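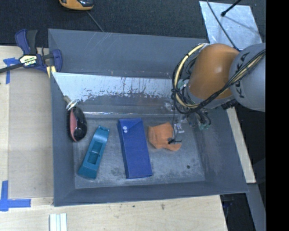

*A robot arm at work over a gray bin. Four different objects lie inside.*

## Can a Robot Tidy Up Yet?

Many children ask this question when they visit the Jorkance Learning Center, often with their own bedrooms in mind. The short answer is "a little." Robots can do some parts of some chores. Most homes and stores still depend on people for the rest.

### Why picking things up is difficult

When you reach into a toy box, you do not stop to plan. Your eyes find the toy, your hand opens to the right width, and your fingers feel when the grip is firm. You practiced all of this as a baby, for months.

A robot must be given each of these skills. First it needs to work out where one object ends and the next begins. Then it must choose a place to take hold. Finally it must lift the object without dropping it or crushing it.

The shape of the object matters a great deal. A box, like the blue one in the bin, has straight sides and keeps its form. Something crumpled, like the orange item beside it, is harder to plan for. Cloth folds, slides and changes shape each time it is touched. Shiny and clear things cause another problem: light bounces off them or passes through them, and a robot's camera may judge the distance wrongly.

### What robots can do now

**In the home.** Robot vacuum cleaners can cross a floor and steer around a chair. A dishwasher washes plates very well, but a person has to load it. Folding laundry is still slow work for a robot.

**In stores and warehouses.** Robots carry shelves, move heavy boxes and sort packages. They do best when the objects are alike and always arrive in the same place. A bin of mixed items is a tougher job.

### How we measure progress

Engineers repeat the same task many times and write down each result. Osamu Honda, who teaches our robotics class, keeps a record of one practice task. His students' small robot made 313 attempts to pick up a sock and succeeded 127 times. A person would expect to succeed nearly every time.

### Words to know

- **Gripper:** the part of a robot that takes hold of things.
- **Joint:** a place where a robot arm can bend or turn, like your elbow.
- **Sensor:** a part that measures something, such as light or pressure.

### Try it yourself

Put on thick mittens, close your eyes and ask a friend to place five small objects in a box. Try to move them to the table one at a time. Which was the hardest to hold?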